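Open Day FAQ -- Flelledus bathroom demonstration

What is shown?
Work at a sink and with a coin. Runs last 6 minutes.
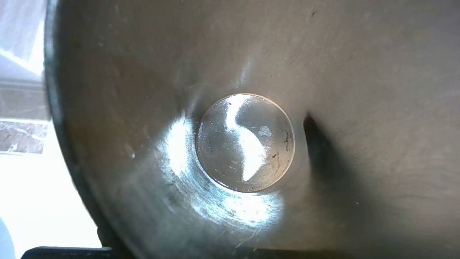

Photo: Chelsea Lambert / Odex

Can I choose the object?
No. The list is fixed before July.

How close can visitors stand?
Behind the line -- 18 inches from the counter.
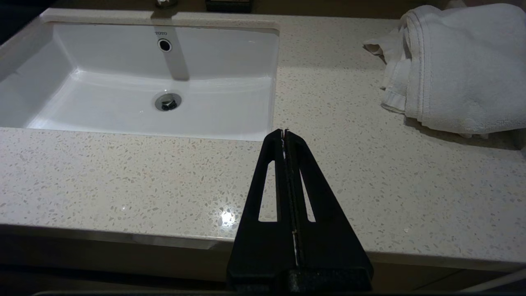
Groups over that line stop the run. Bags stay outside.

Is the room altered for visitors?
No.
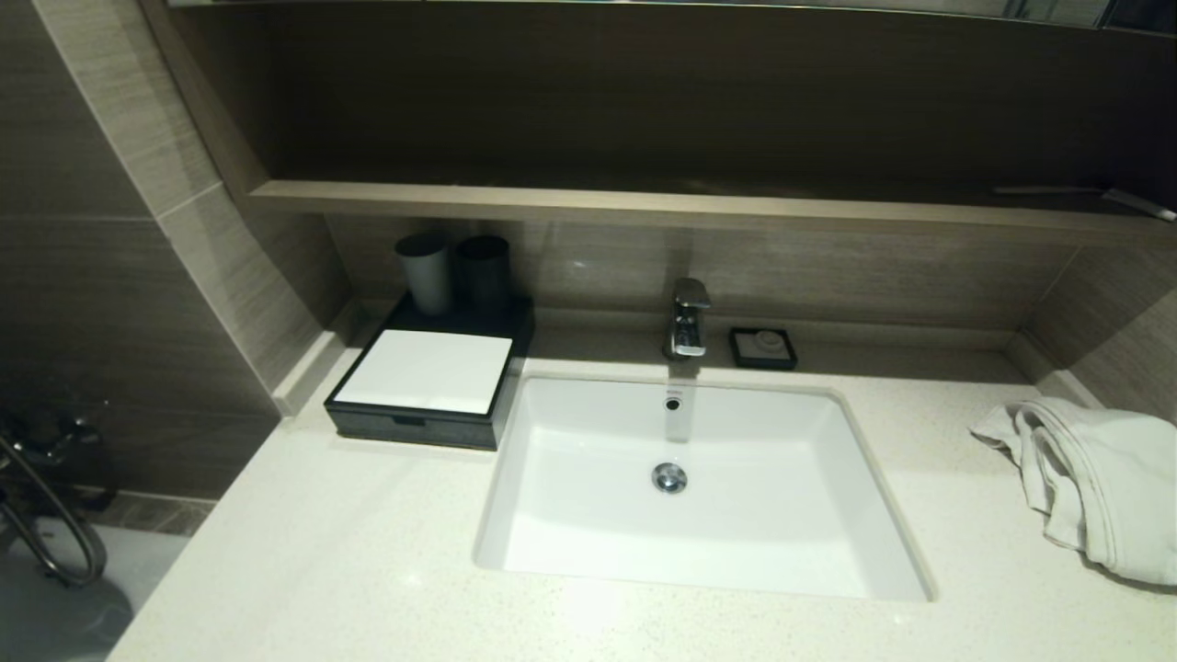

Do I need to book?
Yes. Each day has 74 places.

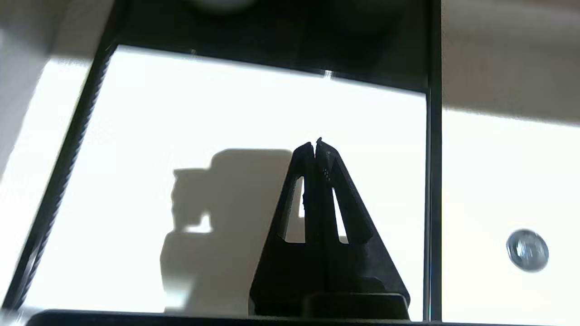
Gripper with fingers closed, coin at right.

Related
Trarketti workshop visit
Parking at Hegedűs Hall

Contact: Odex visits desk | Back to top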